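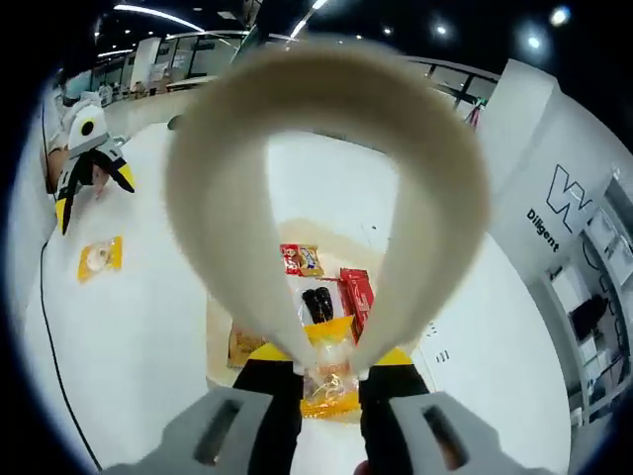 Kids' Corner > Food > Snack Wrappers

Why does a snack come in a wrapper? Air! Air makes crunchy stuff soft and bread stuff hard. So the wrapper keeps it out. Some are see-thru, like the one on the round bun lying flat on the table, so you can peek before you open. Others hide the food completly. Boxes too, like the red one. A box stops squishing.

Now sorting. Big pile, lots of wrappers on top of each other, purple, yellow, silver and blue. Tip: pick one kind and give it its own tray. Red sticks go in the six-sided one, side by side. Then do the next kind.

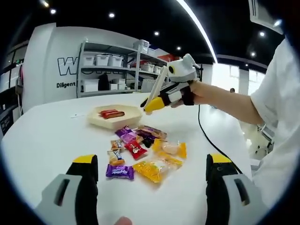
Try it at home

Get 2 crackers. One in a closed bag, one on a plate. Wait 9 hours. Bite both. Wich one is crunchier?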